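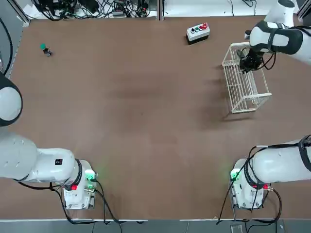 Kastriot Milošević asks whether a white wire basket with rust at a few of the joints can be saved, or whether it has to go in the bin once the coating has split. It can usually be saved. The method below covers open-topped rectangular baskets made of thin metal rods in a grid, used for pantry goods, linen, paper or tools. It does not cover baskets that touch unwrapped food, or freezer and dishwasher baskets, which need a coating rated for that use.

Allow one afternoon for the work and a full night for curing.

What you need

Dish detergent and a soft brush
Two old towels
Cotton buds
Methylated spirits
Abrasive paper, 240 and 400 grit
A small brass wire brush
Rust-inhibiting metal primer, brush-on
White enamel, gloss or satin to match
A fine artist's brush, size 1 or 2
A flat table with a wipeable top
Nitrile gloves and safety glasses

Step 1. Check the basket for square

Empty it and stand it on the table. Press down on each top corner in turn. If one corner rocks, a bottom rod or the lower rim is bent. Mark the low corner with masking tape.

Turn the basket a little on the table and press again. If the rocking moves with the basket, the fault is in the basket. If it stays in the same place, the tabletop is uneven and nothing needs bending.

To correct a bent base, turn the basket upside down on a folded towel and push the rod back by hand, working outward from the nearest weld. Use steady thumb pressure. Pliers crack the coating even with padded jaws, and a rod that won't move by hand is better left alone – put a felt foot under the low corner instead.

Step 2. Check the welds

Every crossing in the grid is normally a spot weld. Run a gloved fingertip along each horizontal rod and flex it slightly at each crossing. A sound weld doesn't click or shift.

One or two loose crossings in the middle of a panel make little difference to strength. Loose crossings along the top rim or where the walls meet the base are a different matter. Don't load a basket with those faults past 8 kg, and don't carry it by the rim. A basket with a whole wall coming loose should go to scrap metal.

Step 3. Wash

Wash in warm water with detergent. Work the brush along the rods in one direction, then the other, and give the underside of each crossing a second pass. Kitchen grease collects there as a yellow film that is easily mistaken for aged coating.

Rinse, shake, and stand the basket on a towel. Turn it after 40 minutes. Water sits in the angle of each crossing for a long time, so blot the crossings with cotton buds before going further.

Step 4. Remove loose coating and rust

Decide first which kind of coating you have. A thick, slightly soft skin that dents under a fingernail is vinyl or a similar plastic. A thin, hard one is powder coat or enamel.

For a plastic skin, trim the lifted edge back with a sharp knife until you reach material that is still bonded. Brown staining runs under the skin further than it shows. Cut until the rod is clean.

For a hard coating, sand the chipped edge with 240 grit until you can't feel a step, then go over it with 400.

On bare metal, use the brass brush, then a narrow strip of 240 grit pulled back and forth around the rod like a shoelace. Stop at clean grey metal. If a rod has lost a visible part of its thickness, no paint will restore it.

If the white coating predates modern paint rules or you don't know its age, test it for lead before sanding. Work outdoors or with good ventilation in any case.

Wipe every bare spot with methylated spirits and let it evaporate.

Step 5. Prime and paint

Put the basket upside down on scrap timber, with the damaged side towards you. Prime only the bare metal and 2 mm of the surrounding coating. Roll the brush around the rod and finish at the weld, pushing a little primer into the angle.

Follow the drying time on the tin, then apply two thin coats of enamel. Thick coats sag on round rod and leave a bead along the bottom. Enamel over soft plastic may stay tacky, so try it on the underside first.

Leave the basket overnight before loading it. Full hardness takes longer – 29 days was the figure on the enamel used here, and light use was fine in the meantime.

Step 6. Protect the table and the base

Wire bases mark timber, veneer and painted surfaces. Clip four clear vinyl feet to the lower rim, one near each corner. If the basket is pulled out often, line the shelf as well.

A liner in the bottom stops small items tipping between the rods. Cut card or corflute 5 mm short of each inside dimension so it lifts out for cleaning. Fabric liners hold damp and shouldn't be used in laundries or bathrooms.

Notes

Iulian Vlad suggests heat-shrink tubing over the rim where hands rub. It works only on a rod with a free end, and the top rim of most baskets is a closed loop. Self-fusing silicone tape does the same job and can be wrapped in place.

Spray enamel is quicker when the whole basket needs doing, though most of the paint passes straight through the grid. Hang the basket from a line and put a sheet behind it.

Recheck repaired joints each April. A pinhead of brown at a weld takes a few minutes to sand and touch up.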